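Hard water, part two: softener settings
Posted 01/12/2024

The first part covered the well, the pressure tank and the scale that came out of the old water heater. This part covers the softener: how it is set now, how it was set when we bought the house, and what changed at the tap.

The raw water tests at 30 grains per gallon. That is very hard by any table. I use the Ernum drop kit, which is a titration: fill the tube to the line, add the buffer and the indicator, then add reagent drop by drop until the sample goes from red to blue. Swirl after every drop. The color passes through a purple stage that is easy to mistake for the end point, and if you stop there the reading comes out low. I did this for most of a year and set the softener accordingly.

Test strips are not adequate at this hardness. The top block on most strips is reached long before our number, so all they can say is that the water is hard. They are fine on the softened side, where the only thing of interest is whether any hardness is getting through.

A better check on the softened side costs nothing. Shave a little plain bar soap into a clear bottle of the water, cap it and shake. Soft water gives a deep foam that stands, and the liquid under it stays fairly clear. Hard water gives a thin foam that collapses, with cloudy liquid and gray flecks. The flecks are calcium and magnesium salts of the fatty acids in the soap. They are the same material as the ring in a bathtub. The hardness has to be used up before any of the soap can do its work.

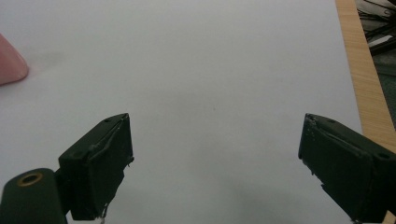
A reader objected to this after part one, pointing out that most of what is sold as hand soap or body wash is detergent and will foam in anything, so the bottle test says nothing unless you know what is in the bottle. The objection is correct. Look for sodium tallowate, sodium palmate, sodium cocoate or similar near the top of the ingredient list. If the first ingredient is an isethionate or a sulfate, use something else. Dish liquid is useless for the purpose.

The same reader asked for the softener model. It is a Vollstead with a metered head, installed by the previous owners. The resin tank holds one cubic foot. The meter counts gallons and starts a regeneration once the calculated capacity, minus a reserve, has gone through. There are only a few settings that matter:

Hardness. Entered in grains per gallon. It was set far too low when we moved in, possibly from a strip.

Iron compensation. The head has no separate iron setting, so it has to be added to the hardness by hand. Ours is low enough that the correction is small, but it is not zero.

Salt dose. This is the one worth spending time on. Capacity does not rise in proportion to the salt used. The first few pounds of salt recover most of the resin, and each pound after that recovers less. A heavy dose gives the longest run between regenerations and the worst use of salt. A light dose regenerates more often, uses less salt for the same amount of water, and uses more rinse water. On a well, with a septic field to consider, there is an argument either way. I settled in the middle.

Reserve. Enough for one day of normal use, so the head can wait until night. If the unit regenerates during the day, hard water goes around it for the length of the cycle.

Day override. Forces a regeneration after a set number of days regardless of volume. Leave it on if you have any iron. A bed that sits for a long time will pack and foul.

We are a household of two and use 4000 gallons in a typical month, including laundry. Outdoor faucets are plumbed ahead of the softener and are not in that number. If yours are not separated, separate them before you do anything else. Softening water to put it on a lawn is a waste of salt and the sodium does the soil no good. 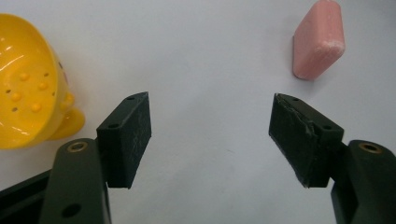 Yellow bowl, pink soap.

Effects indoors, in the order I noticed them. The shower door stopped filming over. Towels came out of the wash less stiff. Laundry detergent had to be cut well below the line on the cap or the rinse did not clear. The coffee maker stopped asking to be descaled. Bar soap lasted longer, although I did not weigh it and will not offer a percentage.

There is also the slippery feeling, which a lot of people dislike. The usual explanation is that the soap has not rinsed off. Part of it is that there is no curd left on the skin to provide drag. Most people adjust after a while. If you don't, the head can usually be set to blend a little hard water back in, or there is a mixing screw on the bypass. I tried the screw for more than 2 weeks in January and then closed it again, mainly on account of the shower door.

The kitchen cold tap is on the hard side. I prefer the taste, and it keeps the added sodium out of the cooking. Plastic that gets rinsed at that tap and left to dry picks up a chalky bloom, worst where the drops hang last. Anything with ribs or holes is bad for this. White vinegar takes it off. So does citric acid, which is cheaper by the pound and has no smell.

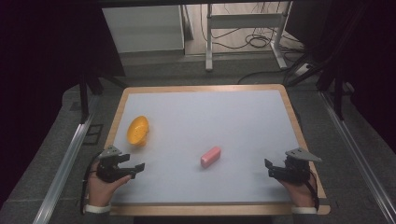 Do not use either on natural stone, and do not use either together with bleach. For the tap aerator, unscrew it and soak it in a cup overnight.

Records. I log every test in Jurnalier with the reading from the meter, the salt level in the brine tank and a note of anything I changed. Plain text entries, one line each. The log is how I found the purple end point problem: the readings had a step in them on the day I bought fresh reagent and reread the leaflet, and nothing else had changed. Reagent does age. Keep the bottles capped, out of the light, and write the opening date on the label.

Salt comes from the farm supply in Dufour. I buy the pellets. Rock salt is cheaper and leaves a layer of insoluble grit in the bottom of the brine tank, which then has to be scooped out by hand. Keep the level above the water line but do not fill the tank to the lid, as a full tank is more likely to bridge. Tap the side with a broom handle now and then. A hollow sound over a solid one means there is a crust with a gap under it, and the brine you think you are making is mostly water.

The next part will be on the sediment filter, once I have taken the housing apart and replaced the O-ring.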